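The Coste shelving unit in yellow – 72

I've had the yellow Coste in my workroom since September and I keep getting asked where it came from, so it gets its own page in the shop now. I'm Laiba, I do the cutting and sticking at Flatotholm, and I'm very fond of this thing!

It's a glossy yellow board on top, another yellow shelf below, and black metal uprights. Simple as that. The gloss is what sold it to me (it wipes down with a damp cloth, even when I've been careless with the glue), and the colour means anything dark shows up straight away. I used to lose black bits on my old black bench all day long.

The top shelf is where I lay out long flat pieces, and the lower one sticks out in front so you can get at small parts without crouching or moving what's above. I'd say that's the best bit of the whole design.

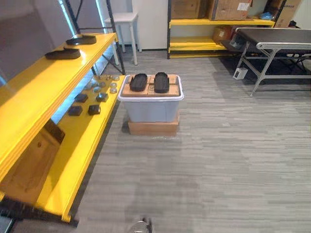
*The Coste with soles on the top board, discs and dark blocks on the lower shelf. Storage bin on its crate alongside.*

The pale grey bin with the white rim is the Vimine, sold separately, and so is the low wooden crate under it. I've laid a flat platform across the top of mine, made up of tan blocks and card, and it gives me a spare surface for a pair of soles when the shelves are busy. You could just as easily leave it open and fill it with offcuts.

A few things people write in to ask:

- **Does it wobble?** Mine doesn't, and it's on carpet. Tighten the bolts again after the first week, though.
- **Will the gloss scratch?** A bit, if you drag metal over it. Lift things – don't slide them.
- **Can I get another colour?** Not at the moment. Arsalan Zaidi does our ordering and he's asked the maker about green.
- **Are the soles and discs included?** No, just the unit, the bolts and a key.

Order code is Coste 393. The Vimine bin is 77, and if you want the crate too, put a note in the order box and Arsalan will add it on for you.

Page updated 27/12/2019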